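November
By Coralie Pomare

I have kept a list of everything I own for five years now, and I would like to argue that you shouldn't.

It started when I moved to Brastmont and my renter's insurance company wanted an inventory. Fine, I thought, I'll do it in an evening! It took most of a month (I did the kitchen twice), and when I was finished I had 2,272 lines in a spreadsheet and a strange pride in it. I knew how many pillowcases I had. I could tell you the purchase year of a stapler.

The trouble is that a list like that wants to be kept up. Bring home a jar of buttons from a yard sale and suddenly you have homework. I caught myself putting back a perfectly nice lamp in a shop in Tenero because I didn't feel like entering it, and then I caught myself feeling virtuous about it, as if I'd resisted temptation when really I was just tired of typing.

People who sell organizing advice love to say that knowing what you own makes you own less. In my case it made me a clerk. My sister gave me a blue bowl for my birthday and I turned it over to look for a maker's mark before I said thank you. She noticed. I still feel bad about it. 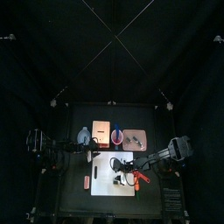
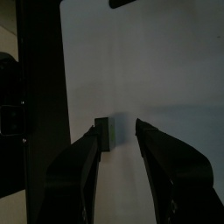
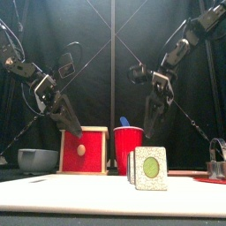

So last spring I stopped updating the thing, and the lying awake over missing entries lasted maybe a week. What I want now is to know my stuff the way you know your neighbors, by face and roughly by temper. A red plastic cup like the one in the last picture would have been a line on my sheet, with a price and a room. In my house today it would just be the cup you grab when the good glasses are dirty, and if it wandered off to a picnic and never came home, well, it had a nice life. Photograph the valuable things for the insurance people and put your feet up about the rest.

32 shares
5 comments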